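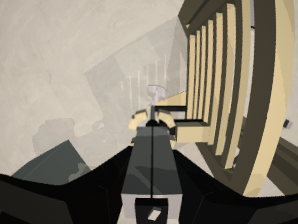

**¿Por qué se suspendieron los ensayos del brazo en la celda de Jemar?**

La suspensión se acordó tras una parada de emergencia en la que el brazo siguió aplicando fuerza contra una pieza fija después de que el programa diera la maniobra por terminada. No hubo personas lesionadas. Los daños se limitan a un dedo de la pinza y a dos listones de madera del banco de pruebas.

## Contexto del incidente

El proyecto Flurero estudia la retirada de objetos pequeños situados junto a mobiliario de listones, una tarea que combina huecos estrechos, superficies curvas y poca visibilidad desde la muñeca del robot. El programa de control se prepara en simulación y se traslada después a la celda física de Jemar, con una pinza suministrada por Welport y el sistema de supervisión de Effiong.

El incidente se produjo durante una serie de 400 ciclos. En el ciclo 337, la pinza se cerró sobre el objeto y comenzó el desplazamiento lateral de salida. El dedo derecho entró en el hueco entre dos listones y quedó retenido. El controlador interpretó la resistencia como peso del objeto y aumentó el par. La persona encargada de la vigilancia accionó la seta de emergencia y la celda quedó sin energía.

## Resultado del análisis

El registro de la supervisión muestra que el límite de fuerza configurado era de 80 N y que el valor se superó antes de la parada manual. La parada automática no actuó. El equipo técnico ha identificado dos causas.

La primera está en el modelo de simulación. La estructura de listones se representa con su forma visible completa, incluida la curvatura de los elementos mayores, pero la geometría empleada para calcular los contactos era más sencilla: cada listón curvo se había sustituido por un prisma recto. En la vista de muñeca, la pinza aparece muy próxima a la madera y la imagen resulta correcta; el cálculo de colisiones trabajaba, sin embargo, con un hueco más ancho que el real. Las 2.000 repeticiones simuladas previas al traslado terminaron sin registrar contacto con los listones.

La segunda causa corresponde a la configuración de la celda. El límite de fuerza estaba asociado a la fase de aproximación y quedaba inactivo al confirmarse el cierre de la pinza. El procedimiento de puesta en marcha exigía comprobarlo en la aproximación, pero omitía la fase de salida.

## Medidas adoptadas

Con efectos desde el 25 de enero de 2025 se aplican las siguientes disposiciones:

- El límite de fuerza permanece activo durante todo el ciclo y solo puede modificarse con la celda en modo de mantenimiento.
- Los modelos de mobiliario con piezas curvas deben incorporar una geometría de contacto ajustada a la forma visible. La revisión se documentará para cada modelo antes de su uso.
- La supervisión compara la fuerza medida con la prevista en simulación y detiene el brazo cuando la diferencia se mantiene.
- Toda parada manual obliga a conservar el registro completo del ciclo y a inspeccionar los dedos de la pinza antes del rearme.

Las series simuladas se están repitiendo con el modelo corregido. En las primeras ejecuciones se registran contactos en la maniobra de salida que la versión anterior no recogía, por lo que se ha modificado también la trayectoria: el brazo eleva el objeto antes de iniciar el movimiento lateral.

## Reanudación de la actividad

Los ensayos físicos continuarán suspendidos hasta que se complete la verificación de la parada automática en todas las fases. La reanudación está prevista para marzo, a velocidad reducida y con el vallado cerrado. Hasta entonces, el acceso a la celda queda restringido al personal de mantenimiento autorizado.

Los equipos que utilicen modelos de la biblioteca común de Flurero deberán retirar la versión anterior de la estructura de listones y solicitar la revisada a la coordinación del proyecto. Las incidencias similares, aunque no hayan provocado daños, se comunicarán por el canal interno de seguridad con indicación del ciclo y de la versión del modelo empleada.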